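Living With a Loud Sofa: Upkeep Tips From the Kundcombe House

Buy a beige sofa and you will spend ten years wondering what to spill on it. Buy a bright one and you get opinions from the mail carrier. Either way it needs the same care, and most of it is dull.

Vacuum first, always

Use the upholstery head, low suction, and go along the seams before the flat parts. Crumbs live in seams. So do pen caps, and in my case a library card I had already paid to replace. Do the arms last, when you've stopped caring, as they're the easiest. 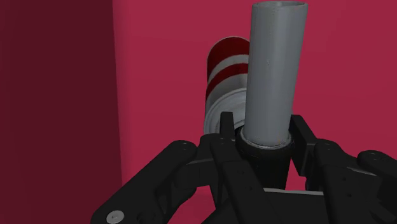
Spots and spills

Blot. Don't rub. Rubbing is how a small coffee stain becomes a large coffee stain with fuzz on it. Cool water and a white cloth will handle most things, followed by one drop of dish soap if the stain is feeling stubborn. Check the care tag before any of this. If it says S, put the water down and go buy a solvent cleaner.

Test behind the skirt or under a cushion and leave it overnight. I skipped that step once on a green armchair from Pullel, and it now faces the wall.

Sun and fading

Strong colors go first where the light hits, usually along the top of the back.
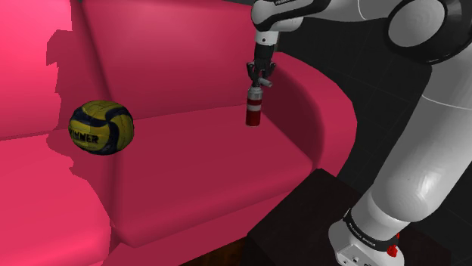 Draw the curtains from noon to 3 or so in July, and swap the loose cushions left to right every month. If yours are sewn in place, turn the whole sofa around once a year and pretend you redecorated.

Sagging

A sheet of half-inch board under the seat cushions buys you another couple of winters. Sand the edges or it will eat the fabric.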